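第7章　家事をこなす機械はできたか

7.1　工場の腕、家庭の腕 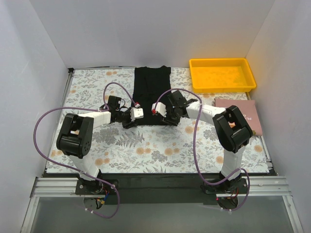 自動車の車体を溶接する機械は、同じ位置に置かれた同じ形の部品を相手にしている。部品がずれないように治具で固定し、腕は決められた軌道をなぞればよい。家庭の仕事には、この前提がほとんど当てはまらない。

たとえばTシャツをたたむ作業を考えよう。布は持ち上げるたびに形が変わり、袖や裾が互いに隠れる。2本の腕で端をつまむにしても、どこをつかむか、どの程度の力で引くかは、そのときの布の状態によって決まる。人は目と指先の感覚でこれを処理しているが、手順を言葉で書き出そうとすると意外に難しい。

ブルブリッジ社の研究員コラリー・タウィリは、衣類をたたむ試験を600回行い、失敗の多くが最初のつかみ損ねから始まると報告した。布が2枚重なったまま持ち上がると、その後の動作が正しくても仕上がりは崩れる。

では、機械はもう家事ができるといえるだろうか。条件をそろえた作業台の上でなら、できる作業は増えている。一方、見慣れない服が混ざった洗濯かごを渡されて、最後まで人の手を借りずに終える段階には達していない。本章では、まず布のような柔らかい物の扱いを取り上げ、次に食器の片付け、店舗での品出しへと進む。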